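Uvby Note 2 review: a plain budget phone with a good battery

The Note 2 is the second handset from Uvby and replaces the original Note at the bottom of the range. It is a dual-SIM 4G phone with a removable back, a headphone socket and a separate slot for a memory card. There is one version, in dark grey or pale green. Ours was the grey one, bought unlocked from Lyons, the phone shop on the high street in Dridton, and used as an only phone on two networks.

In the box

The box holds the handset, a wall charger, a USB-C cable, a clear soft case and a printed guide. A screen protector is already fitted. It picks up fine scratches quickly and has a cut-out for the front camera that collects dust. The case fits tightly, and the volume keys are stiff to press through it. No earphones are supplied.

Body and keys

The body is matt plastic throughout. The back cover comes off with a fingernail at the lower left corner and clips on again firmly, though one clip on ours needed a second push each time. Both SIM slots and the card slot are under the cover. The cards can be changed without taking the battery out, but the phone restarts when a SIM is removed.

The power key is on the right below the volume keys. It is flush with the side and hard to find by touch. The fingerprint reader on the back is slow with cold or damp fingers and otherwise acceptable. The single speaker is on the back as well, so sound is muffled when the phone lies flat. Call volume through the earpiece is good.

Screen

The panel is an LCD with wide borders, the lower one being the widest. Colours are slightly cool out of the box. A slider in the display menu corrects this, and we left it one step towards warm. Peak brightness in automatic mode is 400 nits according to the printed guide, and that matches what we saw in use: comfortable indoors, readable in shade, poor in direct sun. The lowest setting is still too bright for reading in a dark room.

Touch response is even across the panel except along the extreme left edge, where the back gesture sometimes fails to register. Switching to the three-button layout avoids the problem.

Speed and storage

The Note 2 opens the dialler, messages and camera without much delay. A map or a large web page takes longer, and switching between two heavy apps usually means that the first one reloads. Video played smoothly, as did simple puzzle games. A racing game ran at its lowest detail setting with frequent pauses.

Storage is the main limit. With the system and supplied apps installed, 47 per cent of the internal space was already taken. Photos and music can be moved to a card. Most apps cannot. Anyone who keeps a lot of offline maps or recorded programmes should budget for a card from the start.

Uvby has added few apps of its own: a file manager, a radio that needs wired headphones as an aerial, a recorder and a cleaner tool. The cleaner posts a reminder every morning until notifications are turned off for it. It cannot be uninstalled, only disabled.

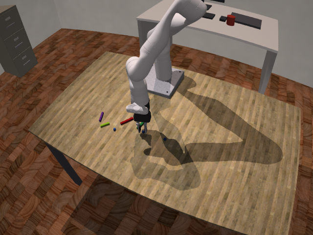 Cameras

The main camera produces usable pictures in daylight. Detail is fair in the middle and soft in the corners. Exposure favours the ground, so a bright sky is often white unless HDR is switched on by hand. HDR adds a noticeable wait between shots. In artificial light, noise reduction removes most fine texture, and moving subjects blur.

The second lens on the back is for close-up work and is best ignored. Cropping a picture from the main camera gave a cleaner result every time. The front camera has fixed focus and is adequate for video calls. Video recording has no stabilisation, so walking footage is rough.

Calls, signal and location

Signal strength was level with an older mid-range phone carried alongside it. On the train between Dridton and Markton it dropped data at the same cutting and recovered a little later than the other phone. Calls over Wi-Fi worked on one of our two networks. The other does not yet list the handset as supported, and the option is missing from the menu with that SIM fitted.

Location fixes are slow after a restart and steady afterwards. Walking directions in the centre of Markton placed us on the wrong side of the street twice. There is no compass sensor, so the map does not turn until you start moving. There is no contactless payment either.

Battery

Battery life is the strongest part of the phone. Light use, with calls, messages and an hour of radio, gave us a second full day before charging. Heavy map use brought that down to one. Standby drain overnight was low with both SIMs active. The supplied charger is slow, and a faster one made no difference. The back of the phone gets warm near the camera while charging but not uncomfortably so.

Updates

The handset installed one system update during the test. The guide promises security patches for 2 years and makes no mention of a new Android version.

Verdict

The Note 2 suits someone who needs long battery life, two SIMs and a headphone socket, and who uses few apps. The screen and speaker are ordinary, the close-up camera is of no use, and the storage is tight. Owners of the first Note gain a better battery and a USB-C port and lose the notification light.

Score: 7 out of 10

For: battery life, separate card slot, clear calls
Against: limited storage, dim in sunlight, no contactless payment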